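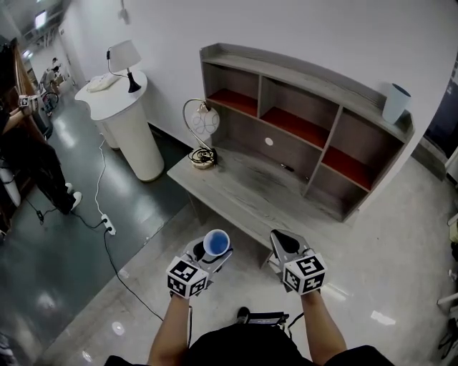
**Dorit Haskell**
*Contributing editor, Jimville Neighbors*

So the returnable cup is coming to Jimville. Vokden will supply the cups, Zukumo will run the app, and from April you'll pay a deposit on your morning coffee and get it back when you drop the cup in a bin on Kolev Street. The flyer calls it "the end of the throwaway cup." I have read the flyer twice and I still have questions.

The first is washing. Somebody has to collect the used cups, drive them to a dishwasher, dry them and drive them back. The flyer says each cup is good for many trips. How many? A thick plastic cup takes more material to make than a thin paper one, and it has to go around a good number of times before it comes out ahead. If half of them end up in kitchen cabinets and under car seats, we'll have bought a lot of sturdy trash.

I asked at the information evening how many cups have to come back for the thing to pay off. I was told the numbers would be shared "once the pilot beds in." The pilot runs 12 weeks. I'd have thought that was something you worked out before you ordered the cups.

Then there's the app. You can't get your deposit back in cash, only as credit, and the credit runs out after 45 days. I don't think that's a mistake. Unclaimed deposits are money, and the flyer doesn't say who keeps it. People without a smartphone are told to "ask at the counter," but the two counters I tried had no idea what I was talking about.

Four drop-off bins are planned, all downtown. If you buy your coffee at the bus station and drink it on the bus, which is what a bus station coffee is for, you carry the cup all day.

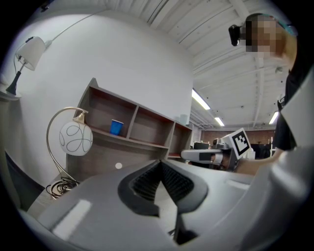 One reader who saw an early draft of this wrote back that I was being unfair, that every new habit looks clumsy at the start, and that she would "take a clumsy cup over another overflowing trash can by the library." She has already signed up and says the sign-up was painless.

Fine. I'd like the trash cans by the library to stop overflowing too, and emptying them more often would be a start. I'll sign up if three things are put in writing: the return rate, who gets the lost deposits, and a way to be paid back in coins.

The next open meeting is at 9 in the community room. Coffee is provided. Bring your own mug.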